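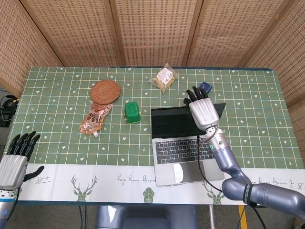
Subject: Re: [westholm-quilters] backing fabric again

On June 9, 2021, a list member wrote:
> Has anyone used the extra wide backing from Dasard? I have a queen
> size top that's been sitting finished since forever and I really don't
> want to piece the back. Also, do you prewash it? My sister-in-law
> says never.

Oh, I have opinions on this one! I've bought the Dasard wideback twice now and I'd buy it again, but yes, please prewash. Mine came out of the dryer a good 4 inches shorter than it went in, and that was on low. The first time I skipped it, and the quilt puckered so badly along one side that it lives in the dog's crate now (he's thrilled).

The color I used was 563, the soft gray, and it didn't bleed at all. I can't speak for the reds. If you're after something with more body, the Otard sateen is lovely to touch, but my needle hated it – I had skipped stitches all over until I switched to a bigger one.

One more thing, if you order through Verschueren, check the item number before you pay. The wideback is 2066 and the regular width has almost the same picture on their site. Guess how I know. They did take it back, minus shipping.

What batting are you using? I'm still working through a roll of 100 percent cotton and could bring you a piece to the June meeting if you want to try it first. It's a bit flat for my taste but it drapes nicely.

Off to bind a corner I've already ripped out twice.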